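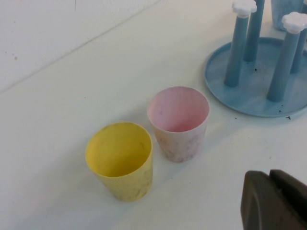
Do the plastic tumblers need to go on the rack, or can they stand on the counter after washing?
Put them on the rack, rim down, until the inside is dry to a finger. The counter is for cups that are about to be used.

May 17, 2023. Kitchen corner, cups and rack.

I wrote that rule out because Farah Rondonuwu asked for it in one line she could tape up. I am not convinced it matters as much as we pretend. The case for the rack is that air gets under the rim. The case against is that the rack takes up counter, and I have yet to see a cup come off it any cleaner than it went on.

On the marbling. The yellow tumbler has grayish smudges in a mottled, speckled outside, and the pink one has blotches of pink, peach and gray. Farah thinks it is all in the plastic. The Lerinari leaflet says "natural swirl finish," a phrase that could cover almost anything, including tea. I rubbed a patch on the yellow one with baking soda on a damp cloth, 21 strokes, then rinsed. Could not tell the patch from the rest. Farah takes this as proof. I take it as one patch on one cup, rubbed by someone who was getting bored. To do it right we need an unused cup from the same batch to hold next to it, and the shop on Ovwood only sells the clear ones now.

There is a small dark speck on the inside wall of the pink cup, near the rim. Could be a flaw, could be food. Try a fingernail before anyone writes "flaw" in the log again. Last time we did that it was pepper.

Drying: the Girkano rack card claims "dry in 13 minutes." No room temperature given, no cup size, nothing about whether you shake it first. I would like to see that done in this kitchen in May with the window shut. Plan is two tumblers rinsed together, one on the rack and one rim down on a folded towel, check both by finger at 13 and again when I remember. Weighing would be better but the kitchen scale jumps around too much for a cup this light.

Counter: a few crumbs and dark flecks on the white top, and some tiny brownish specks on the wall. Wipe before the drying test or we will be arguing about where the crumbs in the cups came from. Plain water first. The Yusof spray smells of lemon for an hour and I don't trust it near anything we drink from, whatever the label says about food areas.

Farah wants to order 200 more tumblers for the open day if the marbling checks out. I said wait for the towel result. She said the towel has nothing to do with marbling, fair enough, but I still want it first.

Still to do: fingernail on the pink speck, wipe down, find a towel without lint.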